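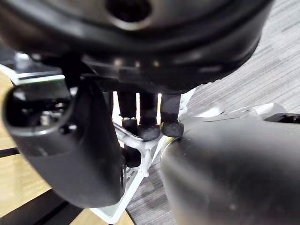 4. Timing of marriage among cohabiting couples

4.1 Sample and definitions

The analysis in this section uses the second wave of the household survey, which covered the districts of Proria, Plirkar, Ulloa and Bistau. Fieldwork began in April and closed on May 14, 2021. After the removal of incomplete forms, 2307 respondents remained, all of whom were living with a partner at the time of the interview or had done so in the past. A smaller group of 400 respondents was asked a longer set of questions on how the decision to marry, or not to marry, had been reached. Where both partners in a couple agreed to take part they were interviewed separately, and their answers were compared afterwards.

Cohabitation is defined as sharing a main home with a partner without being married to that partner. Respondents who kept two homes and moved between them were counted as cohabiting if they described one of the two as shared. This differs from the rule used in the first wave, where such couples were left out, and the two waves should not be compared directly on this point. Engagement was recorded as reported. No attempt was made to check it against a formal event, as the word is used loosely in all four districts and in Bistau is often applied to any couple who have told their parents that they intend to stay together.

Couples who married before 2000 were kept in the sample but are treated as a separate group in most of the tables. The law on shared property was different for them, and several of the questions on tenancy and inheritance had to be reworded.

4.2 Who raises the question of marriage

A common view holds that women press for an early marriage and men delay it. The survey gives limited support to this view. Among those who married after a period of cohabitation, women were more likely than men to be named as the partner who first spoke of marriage, but the gap was small in Proria and Ulloa and disappeared in Plirkar once age was taken into account. In Bistau it was wider, mainly among respondents who had grown up in the district.

The separate interviews show a further difficulty with the question itself. Partners often disagreed about who had spoken first. In these cases each partner tended to name the other, and men did so more often than women. Belkadi's earlier work on the Plirkar pilot reported the same pattern and suggested that 'first spoke of marriage' be replaced with a question on the first practical step taken, such as asking about a date at the registry office. Nesma Belkadi's wording was adopted for the longer interview but came too late for the main form - the results given above therefore rest on the older item.

Respondents were also asked to rate 7 possible reasons for the timing of their marriage. Housing and the birth or expected birth of a child were rated highest in every district. Pressure from relatives was rated low by most respondents, although it was mentioned more freely in open answers than the ratings would suggest. One respondent in Ulloa gave it the lowest rating and then spoke for most of the interview about her mother-in-law's guest list.
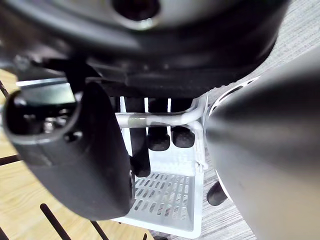
Figure 1. Left gripper finger and white rack.

4.3 Housing and delay

Housing affected timing in two opposite ways. In Proria and Plirkar, where most couples rent, the search for a larger flat was given as a reason for putting off the wedding, and savings set aside for one were often spent on the deposit for the other. In Bistau, where land is commonly passed down within families, marriage tended to come first. Parents were described as willing to sign over a plot or part of a house to a married couple and unwilling to do so for an unmarried one. Ulloa falls between the two, with a clear split between the town and the outlying villages.

Income had a weaker effect than expected. Couples in which both partners had steady work married neither earlier nor later than couples with one steady wage, after allowing for age and district. Couples in which neither partner had steady work married later, but this group was small and its members were also younger.

Previous marriage had a stronger effect. Respondents who had been divorced waited longer before marrying again, and a large share said that they did not plan to do so. The effect was similar for men and women. Divorced respondents with children at home gave the children's wishes as a reason both for marrying and for not marrying, sometimes in the same answer, and the coders were told to record both.

4.4 Limits of the data

The survey records the timing of marriage from memory. Dates of weddings were reported without trouble, but the start of cohabitation was often uncertain, and partners interviewed separately could differ by a year or more. Where they differed, the earlier date was used. A check with the later date changed the size of the district effects but left their order as it was.

Same-sex couples were included on the same terms as others. Their number was too small for separate figures by district, and they are reported only in the totals. Couples who had separated before the interview are represented by one partner only, so that the comparison of accounts in section 4.2 does not cover them.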